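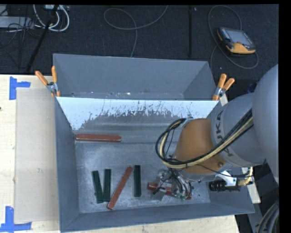 Bin station, KUKA over the third red bar. Three red, three green, back bin for the transfers.

Thursday, March 23, 2023

Bar sorting again. The job on paper is dull: take the bars out of the front bin, put them in the back one, don't jam. It is the same job Pledley wants done on their packing line, and the same job, more or less, as emptying a cutlery drawer, which is where the Tuklow slides say all this is headed. I have my doubts about the drawer.

Ran 17 attempts before lunch. 10 clean picks, 5 where the fingers closed on nothing, 2 where I hit stop myself. Both stops were bars tight to the front wall. The planner wants to come straight down and doesn't seem to care that there is sheet metal next to the bar.

Bars lying out on the floor of the bin are fine. Two bars with their ends nearly touching are not - it goes for the gap between them as if the pair were one wide thing. A child would pinch the top one and be done.

Glare on the back wall still bothers me. Threshold changed twice, then put back to the December value. No better, no worse. Would like to try matte paint on one bin before anybody writes more code.

Clamps: leave them on. Without them the bins creep apart and the drop position is off by the end of a run. Tape on the table stays too, please.

Timing. I did the whole lot by hand, one-handed, while holding a coffee, and beat the arm easily. The Nomura report calls this sort of task "close to solved." Solved for which bars? Ours are all plain straight bars in two colors. Put a wet spoon in there and see.

To do:
- rerun with the approach tilted away from the front wall
- check gripper hoses for rub where they bend
- ask Tastus if the finger tips come in a softer grade
- log the misses by bar color, I suspect green is worse but have no numbers

Pendant goes back on its hook when you finish.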